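Handheld gripper demos - paper cups, grip width and what counts as a bad episode
Trarnurano forum > Data collection > Manipulation

kwu_peltberg
January 31, 2020

Starting a separate thread for the cup set so it stops filling up the calibration one.

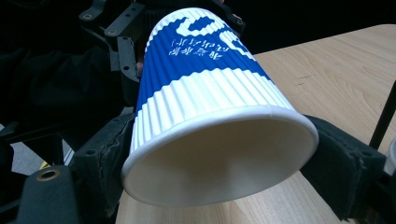

Current state: 589 episodes recorded, all single cup, table start, tilt, place back on the rim. 95 of those are flagged by the width check. The check compares finger opening at first contact with the minimum opening during the lift, and flags anything that closes further than the threshold Teresa set in June.

My problem is that ribbed paper walls give. A smooth cup holds its diameter until it buckles. A rippled one compresses gradually, and the operator feels that through the trigger and keeps squeezing. The check reads this as a crush. I have replayed a good share of the flagged episodes and most look like ordinary grasps to me.

Proposal: raise the threshold for the rippled class only and put the flagged episodes back in.

- Kam-wah Wu

tszewczyk
Reply to kwu_peltberg

I'd rather not have a threshold per object class. The policy doesn't get the class label. If it learns from your set that closing further is fine, it will do the same on thin-walled cups and we'll be back to the behaviour we had with the first Videck checkpoint.

Which finger pads are you on? The old foam compresses as well, and the width is computed from the finger brackets, so pad compression goes straight into the number.

kwu_peltberg
Reply to tszewczyk

Black pads, the padded block version. They're scuffed and the edges are fraying a bit. Not replaced since the start of the cup set.

tszewczyk

Then before anyone touches the threshold, close the gripper on the steel gauge block at working force and log the reading. Do it with the worn pads and again with a new pair. If the difference accounts for the flags, it's an offset and you can correct it after the fact.

liao_yc

Agree with the gauge block. Disagree that a class label is needed for Kam-wah's version. You could normalise by contact width instead, so the flag is a ratio. We did that on the Hsu bottles and false flags went down to 10 in the whole set.

Separate issue. With a sideways grasp and the mouth tipped down, the cup fills most of the wrist view. The table is only visible underneath and to one side. If the network is meant to learn where to place, it's getting very little table texture at the moment that matters. I'd ask operators to pause at the height of the lift before lowering.

e_tarigan

Please don't add pauses. We had them in the lid set and the policy learned to stop in mid-air and stay there. I had to trim every episode by hand and would not care to do it again.

If you want context, feed more history frames. The approach has plenty of table in it.

liao_yc
Reply to e_tarigan

History frames cost memory and the gripper is moving quickly on approach, so half of them are blurred. But point taken on the pauses. Slower lowering, then, no full stop.

mverbruggen

Two things from the labelling side.

1. Rotation. The printed band and lettering turn up at every angle in the grasps, which is good. Keep it that way. Don't let operators line the logo up with the fingers out of habit.

2. Operator fingertips. I get asked whether a bit of finger showing between the bracket and the cup is grounds for rejection. It isn't, unless the finger is touching the object. If it's bearing on the wall then the load isn't all on the pads and the episode goes out.

kwu_peltberg
Reply to mverbruggen

Is touching judged per frame or per episode? A brush during the tilt is hard to avoid on the taller cups.

mverbruggen

Per episode, from lift to release. Brushing before the lift is fine.

kwu_peltberg

Gauge block results. Worn pads read narrower than new ones by enough to clear 86 of the 95 flags once the offset is applied. The remaining ones I've looked at again and Teresa is right about them - the wall folds in at the rim. Those stay out.

Still think a ratio is the better test in the long run. Threshold unchanged for now, offset goes in the session header, new pads on from the next batch.

tszewczyk

Fine by me. Put the pad fitting date in the header as well.

e_tarigan

Does the offset get applied to the training widths or only to the check? If it's only the check, the recorded actions are still wrong.

kwu_peltberg
Reply to e_tarigan

Only the check at present. I'll rerun the export with it applied to both and post the path in the calibration thread.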